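Progress report to the Pendesel Fund, second period
Csonka Movement and Therapy Center, Skistby

We are so pleased to be writing this one. When we sent you our first report we had a waiting list, a half-finished timetable and a lot of hope. Now the weekly program is up and going, families are coming back week after week, and the grant is doing what you meant it to do.

Your money pays for therapy for disabled adults and children who would otherwise have to travel to Wasov, or go without. In this period we gave 538 sessions, all free to the family. Most were one-to-one, with a physical therapist or an occupational therapist, and the rest were small groups (the adult stretching and balance group is the one everybody asks to join!).

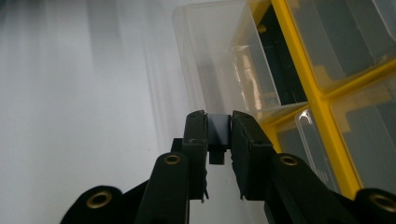
The change we are happiest about is in how we set goals. In the first period we let each therapist write goals in their own way, and when we sat down to compare notes it was a muddle. Now every client picks the goal in their own words at the first visit, and we write it down just as they said it. "Get my own coat on before school." "Stand long enough to cook eggs." We look at it together every 4 weeks and ask the client how it is going before anyone else speaks. Some goals have been dropped, and we count that as useful too. One man told us he no longer cared about walking to the store and wanted to work on getting in and out of his brother's car, so we switched.

Home visits started slowly. We had planned on two therapists driving out and for most of the spring we only had one, so the farms north of Skistby got fewer visits than we promised. The second post was filled in September and we are catching up fast.
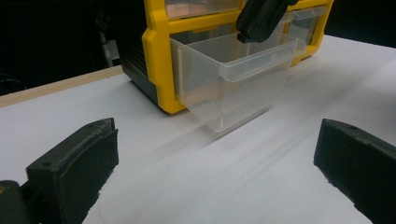 Are families ever asked to pay toward a block of sessions?
Every block is covered in full by the grant, including the first assessment and any home visit. We do not ask for deposits or donations from clients, and a missed session is simply rebooked.

Money is on track. We have spent roughly 100 dollars less than planned on travel, all of it down to the late start on home visits, and we would like to move it into the winter taxi budget if you agree. A revised sheet is attached. 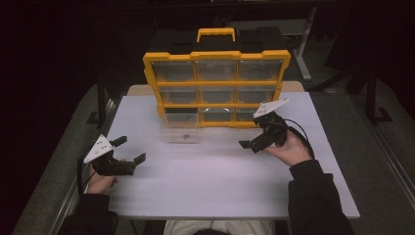
SKISTBY, September

The evening group has opened, and what a start it has had! It runs from 5 p.m. for adults who work during the day, and several of them had not seen a therapist since they left school. They chat all the way through the warm-up and then work very hard.

For the next period we plan to keep the evening group going, add a short course for parents on lifting and positioning, and finish the visits we owe the northern farms. We also want to try a joint session with the clinic in Wasov for teenagers moving over to adult services. The dates are not settled yet and we will send them as soon as we have them.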